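Relatório de progresso nº 2: projeto Stamen
Software de planeamento e controlo para manipulação de microplacas
Para: Veronika Juhász, Fundação Merrick
De: Elsie Quinlan, equipa de software, Drurkau
Terça-feira, 6 de fevereiro de 2018

Veronika, segue o ponto de situação. Vai curto, estamos a fechar a versão do planeador esta semana. O anexo financeiro segue à parte, pela Tayla Cartwright.

Resumo

Planeador de trajetórias: funcional em simulação. Perceção: atrasada. Ferramentas de registo e repetição: prontas e em uso diário. Hardware: sem alterações, continua previsto para outubro. Nada a pedir em termos de verba neste período.

Planeamento e controlo

Trocámos o planeador antigo (amostragem pura, caminhos diferentes a cada execução) por um em duas fases. Primeiro uma rota grosseira entre poses conhecidas, depois otimização local com restrição de orientação, para a placa ir sempre na horizontal. O Booker Boateng reescreveu a verificação de colisões e passou a incluir a placa agarrada como parte do braço. Antes não incluía. Era daí que vinham quase todos os toques na estante.

Campanha de janeiro: 1653 transferências simuladas, 80 falhas. Das falhas, a maior parte são aproximações ao leitor, com a pinça a entrar com um ligeiro erro de rotação. O resto é tempo limite do planeador, quando a pose inicial fica perto do limite de uma junta. Para este segundo caso já há correção, falta correr a campanha completa outra vez.

O controlador de força na preensão está implementado mas desligado por defeito. O modelo de contacto do simulador não é bom o suficiente para afinar os ganhos, e não queremos ganhos afinados contra um modelo errado. Fica para o hardware.

Ambiente de simulação

A célula virtual está completa: braço, estante de placas, instrumentos de bancada, ferramentas na parede. Os obstáculos soltos no tampo são colocados pelo ficheiro de cena e podem mudar de posição entre execuções. A câmara próxima da pinça é a que alimenta o módulo de perceção.
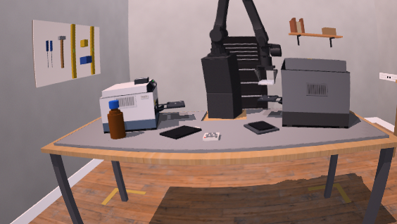 A célula em vista geral e, a seguir, a microplaca entre os dedos da pinça, junto ao leitor.
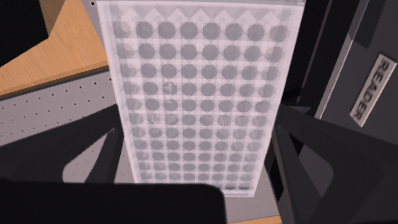 Imagens: simulação Stamen / Drurkau

Perceção

É aqui que estamos mal. O estimador de pose da placa usa o contorno exterior e a grelha de poços. O contorno funciona bem. A grelha nem por isso: com a placa vista de viés, as filas mais afastadas da margem superior da imagem ficam muito comprimidas e o ajuste salta uma fila. O material translúcido também não ajuda, as paredes dos poços vizinhos sobrepõem-se e o detetor encontra arestas a mais.

A Bukola Afolabi está a testar duas alternativas:

- ajustar a grelha inteira de uma vez, 8 colunas por 12 filas, em vez de poço a poço
- usar só o contorno mais a pose esperada vinda do planeador, e deixar a grelha para confirmação

A segunda é mais simples e provavelmente é a que fica. Decisão até ao fim do mês. Se não resultar nenhuma, pomos marcadores visuais nos suportes dos instrumentos, solução feia mas conhecida.

Ferramentas

Registo de execuções: cada corrida grava plano, estados das junas, imagens da câmara e versão do código. Repetição passo a passo a partir de qualquer ponto. Isto poupou-nos muito tempo na caça ao erro de rotação acima.

Editor de sequências: primeira versão entregue à Sundis para comentários. Pediram uma coisa que não estava no plano, pausar a meio de uma transferência e retomar. Parece pequeno mas mexe no executor todo. Não nos comprometemos, gostava de falar consigo sobre isto antes de lhes responder.

Documentação: incompleta. Está a interface do planeador e pouco mais.

Riscos

Perceção, pelo que está acima. Se escorregar mais, come o tempo previsto para os testes de integração.
Diferença entre simulação e célula real: ainda não medida. Nenhum dos números deste relatório deve ser lido como desempenho em hardware.
Pessoal: o Booker passa a meio tempo no projeto no próximo trimestre. A revisão do código de colisões tem de ficar feita até lá.

Próximo período

Repetir a campanha completa com a correção dos limites de junta. Fechar a escolha do estimador de pose. Gerar cenas com iluminação variada, hoje é sempre a mesma. Escrever o o protocolo de aceitação para a célula física, rascunho segue para a Merrick assim que houver.

Os registos da campanha estão na pasta partilhada, subpasta janeiro. Se faltar acesso, peça à Tayla.

Elsie Quinlan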